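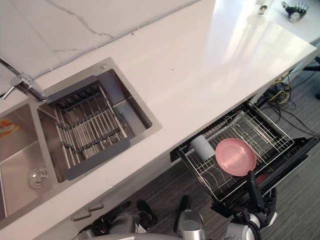 There are kitchens where the washing-up takes over by teatime, and then there is Eilidh Jardine's. She has a dish rack that lives in a drawer! Pull the black front towards you and out it glides from under the worktop, wire dividers and all, ready for a plate straight from the sink. Push it back and the counter is yours again.

I've wanted one for years, and an afternoon at her flat in Clestberg has made it worse. The drawer came from Skadton, a small joinery firm that fitted the whole run in November, and Eilidh says she went back and forth over it for 12 weeks (she had been promised a pantry cupboard in the same spot). Her other favourite is the roll-up rack that lies across the bigger basin – grey ends, metal rods, very simple – where she rinses salad, parks a hot pan, or leaves the glasses to drip.

"I used to have a plastic drainer the size of a suitcase," she says. "Every Sunday roast it fell in."

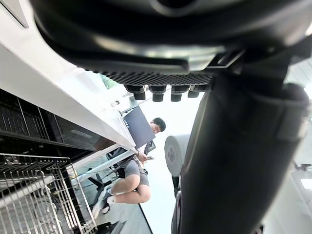 Does a drawer rack get smelly if you shut it on damp dishes?

Leave it open for 25 minutes after washing up and it stays fresh. Eilidh also lifts the wire part out every 9 days or so and gives it a scrub with hot water and a splash of vinegar, then dries the drawer underneath with an old tea towel.

She keeps the everyday plates in there and lets the big serving dishes dry by hand, on a cloth, wherever there's room.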